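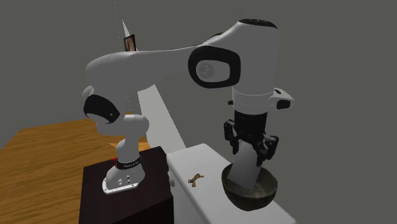 An afternoon at the Meswood cold atom lab

Reading time: 3 minutes

The open day at Meswood is held once a year, and this time it fell on 25th May. I had booked in March, when the tours of the lower floor were already nearly full. Places are limited because body heat and footsteps both upset the experiment.

We met in the entrance hall and were given overshoes and a visitor sticker. Our guide was Imani Ferreira, who is in the third year of her doctorate. She took us down two flights of stairs to the room where they cool rubidium.

The atoms start as a thin vapour in a glass cell. Six laser beams slow them from all sides, and a magnetic field holds them in the middle. After that the warmest ones are let go, a few at a time, until the rest are cold enough to behave as a single wave. One full cycle takes 39 seconds. On a good night they get through 966 of them before somebody has to realign a mirror.

The optical table was behind a curtain, so we saw it through a gap, two people at a time. I had expected it to be quieter. The chillers make a steady hum and Imani had to raise her voice over it.

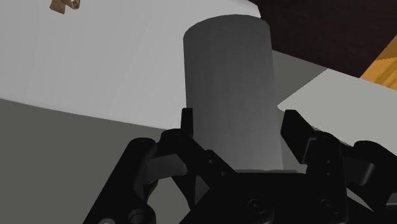 Next door is Pilunell, the drop tower project. A capsule with its own lasers and battery is released down a shaft and falls for a little over two seconds. During that time the atoms float freely, and the waves can be split and brought back together without gravity pulling them out of line. Yee-man Ko showed us the plots from the last run. The stripes were fainter than I thought they would be, but she said they were good enough to measure from.

They have made 123 drops so far. Each one needs half a day of pumping beforehand, so two a day is the most they can manage.

There was a talk at three by Mechthild Ortner on what the work might be used for, mainly gravity mapping and navigation without satellites. The lecture room seats 80 and people were standing at the back. She was careful to say that a working instrument is still years off. The questions went on too long and I left before the end to get the bus.

Tea was in the canteen, and the scones had run out by four. Parking is at the Gromton side, a ten minute walk away and badly signed.

Comments

Lutfa W.: We were on the morning tour and didn't get to see the tower at all. Was it on the sheet?

Svenja Pichler: It was, but you had to sign up for it separately at the desk. Agree about the parking signs.

Old Ammann Road: Do they allow children downstairs? My daughter is nine.

Svenja Pichler: Twelve and over when I asked.

Contact | Copyright | Back to top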